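About us

Hello, and thanks for clicking through to the page most people skip. I'm Estíbaliz Calvo. I started Hikine as a cleaning company with a second-hand van, a borrowed steam cleaner and one contract for a guest house by the station. These days we look after 115 rooms across small hotels and serviced flats, and in the last couple of years we've become the cleaning company with the robots, so I'd better talk about that.

I cleaned rooms myself for a long time before I ran anything. If you've done the job you'll know that the beds are what people notice and the floor is what gets your back. You bend for a bottle top, you bend for a crisp packet, you get down on your knees for the thing that rolled behind the nightstand, and then you go next door and do it all again. I had a bad winter with my left hip and spent most of it doing rotas at the kitchen table, which is when I first wrote to Bodutik.

Bodutik make the two-armed machine we use. We call ours Sperling, after the German for sparrow, as it pecks about on the carpet. (Our supervisor's idea. I wanted something grander.) Sperling's job is floor litter: wrappers, bottles, paper bags, the usual leftovers of somebody's evening in. It goes for what's lying on the carpet, and one of us works alongside it doing the bits that need a person.

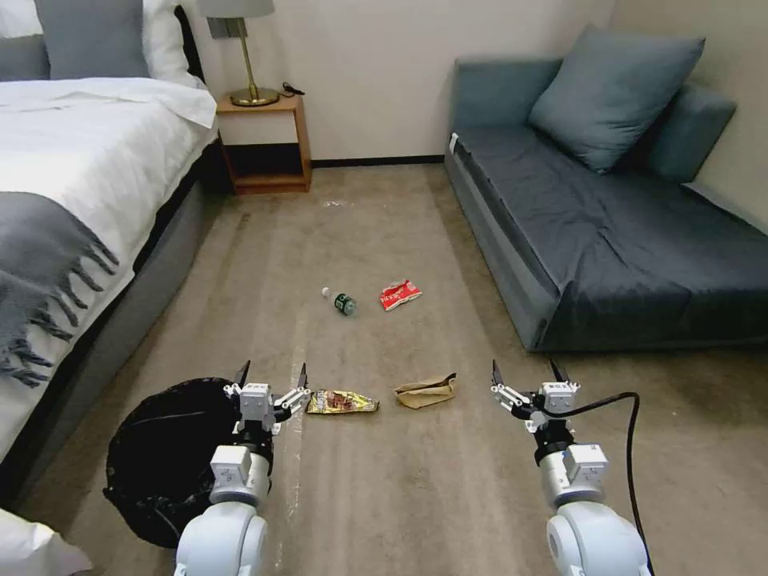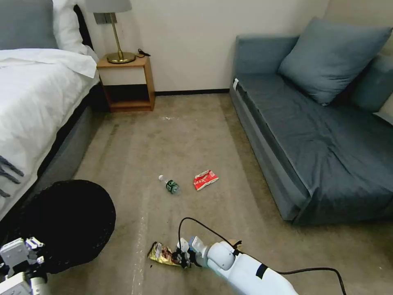

Sperling at work on a bedroom floor, with the sofa bed still to be sorted.

Now, what has it changed? Less than the man who sold it to me hoped and more than I expected. It's slow! A quick cleaner will clear a floor while Sperling is still making up its mind about the first wrapper. But a quick cleaner can be stripping the bed in that time, or doing the bathroom, and when the floor's clear she hasn't had to bend for it. We stopped comparing the two with a stopwatch fairly early on and started asking people how they felt at two in the afternoon.

The answers were mixed, and I'd like to be fair about that. Some of the team took to it straight away. Others found it got under their feet, and a couple said, quite rightly, that they'd built up a rhythm over years and didn't fancy working round a machine. So the rule is that whoever has the room decides. If you don't want Sperling in there with you, it goes to somebody else's room and no one asks why.

Before the first one arrived I got everyone together and put a promise in writing – no one at Hikine loses hours to a machine. It's still pinned up by the kettle. We kept to it by taking on deeper cleaning jobs, the kind we used to turn down for lack of time, and by changing who does what. There's now a role called room lead, which pays more than the standard rate. The room lead sets the machine going, keeps an eye on it, checks the floor afterwards and writes up anything it struggled with. All our room leads came from the cleaning team. I didn't want somebody with a laptop turning up to tell people who know these rooms inside out how a room ought to be done.

The write-ups go into Sikance, our own logging sheet, which began as an exercise book and is now a slightly better exercise book on a tablet. We've got 2338 entries in it so far. Some are very useful ("shiny wrappers, took several goes") and some are just cross. Bodutik get a copy every month, with the swearing taken out, and they do act on it, I'll give them that.

A few things I get asked by hotels thinking of using us:

Will guests meet the robot? No. It only works in rooms after check-out, with the door wedged and one of our people inside.

Does it decide what's rubbish? Only within limits. Anything that might belong to a guest is for the room lead to deal with. Earrings, chargers, toys, a child's drawing on the back of a receipt – a person picks those up and they go in the lost property book.

Does it cost more? Not to you. We charge by the room, same as always, whether Sperling's been in or not.

Can it make a bed? No, and please stop asking, the team find it very funny.

We train new starters ourselves, and they do their first 100 rooms entirely by hand, machine or no machine. I'm stubborn about this. You can't check a floor properly if you've never had to clear one, and you can't tell when a machine's doing a poor job if you don't know what a good one looks like. After that they can try for room lead whenever they like, and the training's done in paid hours.

What's next? We're hoping to grow to up to 200 rooms, if we can find the right people, and a second machine is due in February. The team are already arguing over the name. We're also looking for a bigger store, as the linen trolleys and the charging corner are currently fighting over the same bit of wall.

If you run a small hotel or a few flats and would like us to come and have a look round, ring the office in the morning before ten, when I'm usually at my desk. If you'd like to work for us, come in and have a cup of tea with the team first. Ask them about the robot when I'm out of the room.

Estíbaliz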